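Support > Bathroom > Mirrors and Vanities > Ticket 2070

Status: open
Product: Gornix backlit mirror

Hi again! So the strip on my mirror still flickers for a bit whenever I switch it on, mostly in the evening (mornings are fine, go figure). Your last reply said to turn it off at the breaker, wait 90 seconds and try again. Did that twice. The first time I really thought we had it, and then it was back by bedtime.

I also moved my toothbrush charger to the hall outlet, in case the two were fighting over power. No change at all. 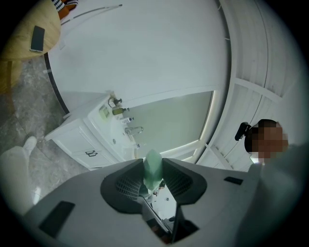

The Peltonen vanity and the faucet went in the same week in September, by the way, and I've had zero trouble with either. Should I open up the mirror's driver box myself, or does that kill the warranty? I'd rather ask first!

Related tickets
Arna faucet drips after cartridge swap
Mirror touch switch not responding
Plender drawer handle loose

Contact support | © Plender Home | Back to top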